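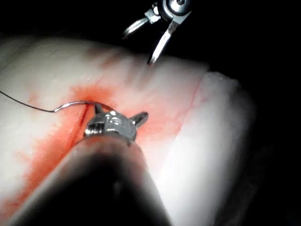
Nimal Sarkar replied: I can't release the order as it stands. The quote has the needle drivers under capital and the reload fee under consumables, and Gatden won't accept a split line without two cost centres. Can you tell me which budget year you want this in, and whether the drivers count as equipment at all if they have a use limit?

Ticket opened October 30, 2024
Raised by: Moushumi Seneviratne, Shaikh suturing lab
Category: Purchasing system - order stuck
Priority: 2
Status: Waiting on supplier

Problem
Purchase request for replacement needle drivers goes to "held" as soon as it is submitted. No error code. Tried resubmitting from a different browser and got the same result. Saving as a draft works.

Details of the order
Supplier is Hastilel. Item is the Clerkalska needle driver, $2,939 each, with a separate $700 service charge for the order. Each driver is good for 15 sessions and then the arm won't accept it. We run one on each arm, so they usually run out in the same week.

Answer to Nimal
They should be consumables. The arms and the console are on the asset register and the drivers never have been. I think the capital code came across from the original purchase, when everything was on one invoice. Please put it in the current year if there's room.

Update, Moushumi
Changed both lines to consumables and resubmitted. Still held, but it now gives a reason: "supplier catalogue item flagged as asset". I can't edit that from my login. 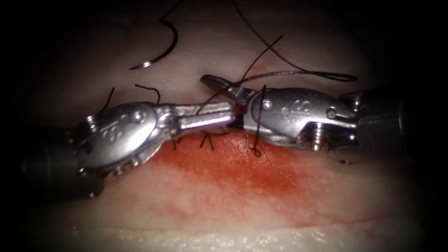 I also went back over the session log to get a proper number for next year, as the last budget only allowed for one set of drivers and we were borrowing from the teaching allotment by winter. Suture and needles are on a standing order and don't need to be part of this. Tissue is paid by the course, same as before.

Update, Mahfuz Dissanayake, systems
The flag is on the Hastilel catalogue file. Every Clerkalska part is marked as an asset, including the drapes. I can override a single order but it will come back each time the file refreshes. Have asked Hastilel for a corrected file and they are saying November.

Update, Moushumi
Please do the override for this order. I'd rather not wait on the file - delivery is slow enough already.

Update, Nimal
Override is fine by me. The service charge needs its own line, same cost centre. Next year's driver estimate should go on a separate form, not in this ticket.

Update, Mahfuz
Override applied. Order is through to Hastilel. Leaving the ticket open until the new catalogue file is loaded and tested with a draft order.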